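7 Oct 2026
Musstead warehouse break-in, padlocks. Exhibit 14 (cut shackle) and exhibit 2 (bolt cutters from the van).

Started late, sign-out sheet for the comparison scope was missing again. Both exhibits sealed on receipt, seals intact, my initials over the old ones. Shackle is a Vesa, hardened, cut through in one place, second bite mark next to it where somebody tried and gave up.

Casting compound first. First cast of the shackle end no good, bubble right across the striae. Second one OK. Cutter jaws cast both sides, labelled L and R from the handle with the makers stamp facing up – write this down every time, Noel and I had them opposite ways round in January and lost a morning over it.

Test cuts in lead sheet, then lead rod. Left jaw has a chip near the tip, right jaw clean but worn.

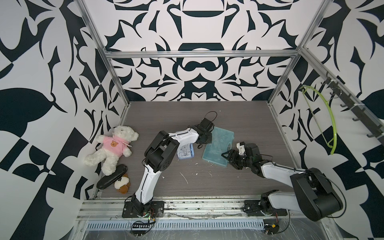 Scope, x40. Left jaw test cut against shackle face A: good run of lines in the middle third, then it drifts. Rotated the test cut a few degrees and got a bit more. Face B nothing useful, corroded or rubbed, can't say which. Second bite mark is shallow but the chip shows as a ridge. Best thing in the whole exhibit I think. Measured from the edge of the bite, 1371 microns to the ridge peak on the cast. Test cut to be measured tommorow by someone who has not seen that number (ask Valentin).

Phone call from Stelios Petridis, wants to know if he can tell the prosecutor "match". No. Told him not before second examiner. He also says the Zamfir lockup job, same week, has a cut chain, ref 830, still sitting in the store. Could be the same cutters. Not going near it until this one is written up – don't want one leaning on the other.

Provisional: support for same tool, level not decided.
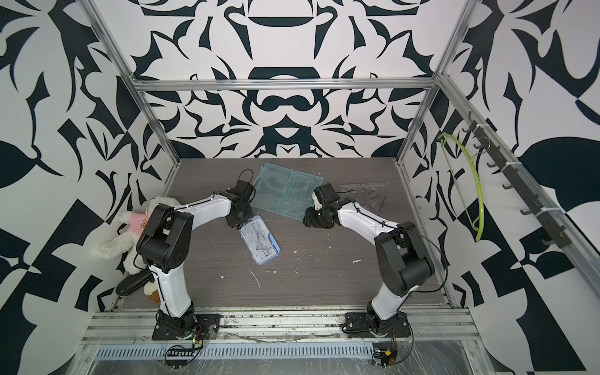
Rozália Dudás: Read the above. I'd leave the level blank until you've cut some steel. Lead flatters the chip, a hard shackle won't take it the same way. Also did anyone check for a second pair from that batch? If the chip is a grinding fault they could all have it.

Fair point re the batch. Asked Ching-wen to ring the supplier, Zatix. Steel rod on order, none in the drawer.

To do: redo face B cast, photgraph the chip with scale, reseal 14.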